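Who gets to be "hard to reach"?

By Shaimaa Ghoneim

My neighborhood has been hard to reach for as long as I can remember. I know this from the reports. The 126 bus finds us fine. So do the parking officers, the payday lenders and, every election, two men with clipboards who get my name wrong in new ways.

In December the Festoria Health Partnership held its listening event on race and maternity care. It was at 2 in the afternoon, 61 blocks from the clinic where most of us had our babies. Attendance was described as disappointing. We were described as disengaged.

I have filled in the survey. My mother filled in the one before it. Black and Arab women in this city have told about 400 clipboards that we are not believed when we say something hurts, and each time the finding is greeted as fresh news and sent off for further study.

So let me propose a pause on listening. Read what you already have. Hire the midwives. Then come by, we're on the bus route.
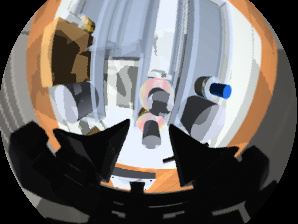 A small dark gray cylinder on a pale surface. Computer rendering.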